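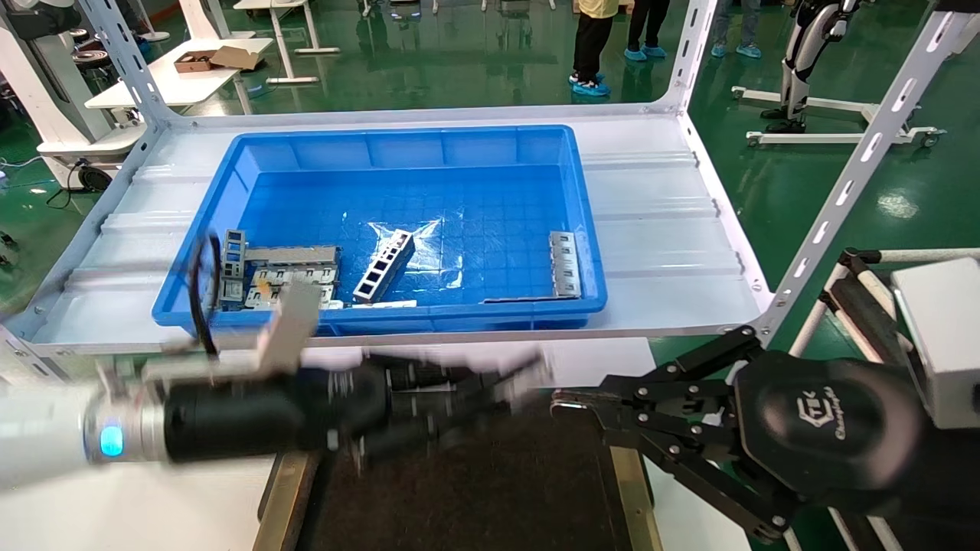
Racks & Shelving

Re: Bracket bin, again
From: Maarten Mertens
To: workshop list

Kristof Van Rooij wrote:
> Could whoever reorganised the metalwork please say where the
> Fergate rails went? I looked in all 15 bins on the Skikatura side
> and found one rail, two cable ties and a biscuit. Also, is the
> plastic sheet in the blue bin packaging or policy?
>
> Kristof

Kristof,

The rail with the square holes is in the blue bin on the white shelf, lying across the middle at an angle that suggests it was put away by somebody already thinking about lunch. I'd look there before ordering another from Van Leeuwen, who took 17 working days last time and then sent us the drawer fronts.

The sheet is policy, in that I put it there. It was meant to lie flat and keep the blue plastic from getting scratched. It is now crumpled like a bad night's sleep, but it is still under the rail, so I'm counting that as a success.

Sharing the bin at present are the bracket assembly with the cutouts (left end, orangey-yellow label near the bottom), a thin flat strip along the front, and the long slotted bracket leaning on the wall at the right. My proposal is that the long one moves to bay 6 with the others of its kind. The strip I can't place at all. If it belongs to your Sastel cabinet, please claim it by the end of June, after which it goes in the scrap tub.

Please don't peel the label off the bracket. We lost 3 part numbers that way in the spring and I am still finding out what they were.

The biscuit was mine.

Maarten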